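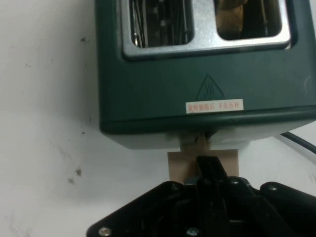
One reader wrote in to say that toast is only bread gone stale in a hurry, and I've been cross about it since June. Stale bread goes firm as its starch sets. Toast browns because sugars and proteins react in the heat – a different thing altogether!

My own tests were all done in my kitchen in Rolovcombe, with a white tin loaf from the Morgan bakery (14 slices, if you cut it as thick as I do). Day-old bread browned more evenly for me. I like mine with Flollen butter, put on straight away so it sinks in.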